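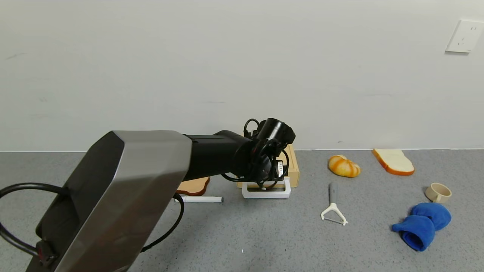

Moving the grasp planner to its own process

August 25, 2018

I spent most of this week taking the grasp planner out of the main control loop. Until now both ran in one process, and whenever the planner got a hard object the arm would stutter. The control loop wants a new joint target every few milliseconds, and the planner was sometimes holding it up for 252 ms.

The planner now runs as a separate service, which I'm calling Gillach. It takes a point cloud and sends back a ranked list of grasps. The controller keeps holding its last target until an answer comes in. If nothing comes back in 3,000 ms it gives up and goes to the home pose.

Cups are fine. The toy bread is mostly fine, although the slice lies so low that the table plane filter eats part of it. I dropped the filter margin and got most of the points back. The peeler is harder. Its handle is gray and so is the tabletop, and the color segmentation merges the two about as often as you'd expect. The blue knitted thing gives a decent cloud but the planner treats it as rigid, so the widths it asks for are too big.

I also added logging for every rejected grasp. Out of 162 candidates on the last run, 60 were thrown out for wrist cable clearance. That check uses one fat cylinder around the wrist, and I think it's too strict. I'll try two smaller ones in September.

Code is in the Plirkora repo, on the planner-split branch. The config format changed, so old files need the new timeout field.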